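Mar 8, 2021
By Oyelaran

We use cookies to remember your settings and to count visits. By staying on this page you agree to this. Manage settings / OK

Wanted: people with tiny kitchens who'd like to cook in them more

Hi! I write the Stirnness newsletter, the one about small home kitchens, and I'm looking for people in and near Flernville to take part in something I've wanted to do since last October. I'm calling it the Counter Swap (better names welcome, really). You let me come over for an afternoon, we take everything off your kitchen counter, we talk about what you reach for when you cook, and then we put back what deserves to be there. Then you live with it for a while and tell me how it went.

I'm after kitchens where the counter is short and has to do everything. You know the type: the oil, the soy sauce, the chopsticks and half the groceries all share one stretch of countertop, and the chopping gets done in whatever space is left over. If you've got a big island with bar stools I'm happy for you, but this one isn't for you!

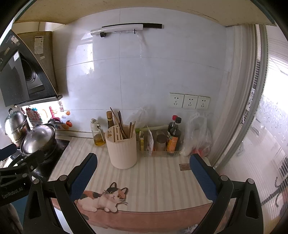 What I care about most is the stuff that lives out in the open. Bottles especially. I have a theory that most of us keep the right bottles out and just keep them in the wrong order, with the one we use every day stuck behind the one we open for company. Trays are my other obsession. A clear plastic tray can hold five or six things that would otherwise wander all over the place, and you can lift the whole lot out in one go to wipe underneath, but I've also seen trays turn into a place where little sauce packets go to retire (mine, for example). I want to see how yours works. And if you have a mat on your counter, with a cat on it or stripes or whatever you like, please don't put it away before I get there. I love a counter mat and I'll want to know how you wash it.

So what would you be signing up for? There are 2 visits, and each one runs an afternoon. On the first we empty and sort, and I take notes while you make something you'd normally make on a weeknight. Fried rice, noodles, eggs, I'm easy. Please cook it the way you always do, with the bags still hanging where they hang and the leeks wherever the leeks go. The second visit comes a month later and it's mostly me being nosy about what moved back. In between I'll ask you for a few lines by email now and then, nothing long.

You get $124 for the whole thing, paid after the second visit, plus groceries for both meals. Gromow, the little housewares shop that's helping me with this, is also giving each household a utensil holder or a storage tray, your pick. You don't have to use it or say nice things about it. I'll write up what I learn for the newsletter, which goes out to 1,201 readers at the moment, and your name and street stay out of it unless you tell me otherwise.

You should be over 18, cook at home at least a few nights a week, and be okay with a stranger looking at your condiments. Renters are very welcome, and we won't drill, glue or paint anything. Shared kitchens are fine too as long as everyone who uses the counter says yes first.

To sign up, reply to any Stirnness email or leave a note with your contact details at the Gromow register. Tell me who cooks, what you cook, how long your counter is if you've got a tape measure handy, and the one thing on it that drives you nuts. Photos are great but please don't tidy up for them! I'll answer everyone, though it may take me a week or so.

Like reading about small kitchens? Get the Stirnness newsletter in your inbox. Enter your email address to subscribe. Unsubscribe any time.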